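Unit 17: Deflection of Simply Supported Beams

For a center load, midspan deflection is PL^3/48EI. Doubling the span multiplies deflection by eight. Check units before substituting. 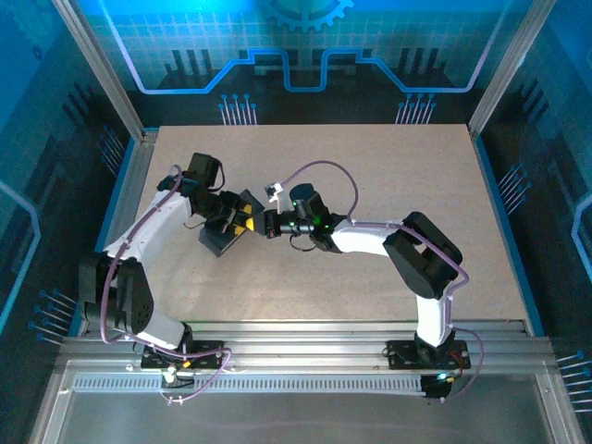

Which length goes into the formula?
The clear distance between supports, excluding any overhang.

Problem set 2 is due Saturday.

3 comments · 85 shares

Siiri Vītola: Is self-weight included?
Nabila Helmy: Only in the last problem.

Contact: K. Tazi, Room 608 | Back to top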